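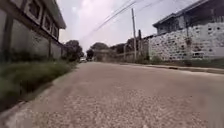 Setting the Gate Timer

The Futum timer locks the park gate at night. Set it before opening the playground to the public.

1. Turn the key to SET.
2. Hold the clock button for 2 seconds.
3. Enter the closing time, such as 8 p.m.
4. Turn the key back to RUN.

Note: The log stores up to 200 entries. Older entries are erased first.

Caution: Check that no children are inside before locking the gate by hand.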